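Up at 6. Kettle, toast, then straight to the desk to finish the edit for the Warnholm show. The deadline for prints is the end of August and I am behind, mostly my own fault for rescanning the whole harbor series in the spring.

Serpil Akgül wrote back overnight. She wants 16 pictures on the long wall and would let me have the small room for the dockyard portraits if I can get them framed in time. I had been planning on more than that for the long wall, so the morning went to throwing things out. I printed everything small on plain paper, laid it on the floor of the hall and walked up and down in my socks. The two crane pictures fight each other. I took one out, put it back, took the other out. By 10 I had it down to 19 and could not see any of them anymore, so I went for bread.

Frame 2329 is still the problem. It is the one of the net mender with her back to the window, and everybody who sees it likes it, and I don't. The highlights are gone on the left shoulder and I remember being lazy about the meter that day. Heino says nobody looks at a shoulder. He may be right, but I have to stand next to it at the opening.

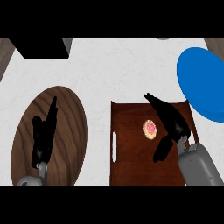
Heino Venckus came by at noon with the test prints from Murska. He had driven them over himself so they wouldn't sit in the van overnight. The matte paper is better than I expected. Blacks are a little weak, the fog pictures are very good, and the skin in the portraits has lost the yellow cast I was worried about. The glossy set goes back. We held both up in the hall window and then again under the lamp, and the matte won both times.

We talked about money for a while. Canpolat wants 400 for the frames in the small room, unglazed, plain ash. That is fair and I still don't have it until the magazine pays. Heino offered to lend it and I said I would think it over. I have already borrowed his tripod since winter and his good loupe since before that.

After he left I wrote the captions. Place and year, nothing else. I had longer ones in the first draft, with names and what people told me while I was setting up, and they read like apologies for the pictures. I kept them in a separate file in case Serpil wants something for the handout.

The Zudo contest results were posted at 4. I did not get in. I had sent the ferry series, five pictures, and looking at the shortlist I think it was too quiet for them. Most of what they chose is at night with one strong color. There is a set from a sugar mill that is really good and I would have picked it too. The entry fee is gone either way. I was annoyed for an hour, then washed the trays, which needed doing.

Went out with the small camera before dinner. Flat light, hardly anyone down by the boats. Shot 2 rolls and expect very little from them. The second may have something with the dog on the slip, if I was fast enough.

Soup and the rest of the bread. Evening list: email Serpil the final order, call Canpolat about the ash, ask the magazine again about the invoice. Did the first one. She gets 16, with the net mender fourth from the door.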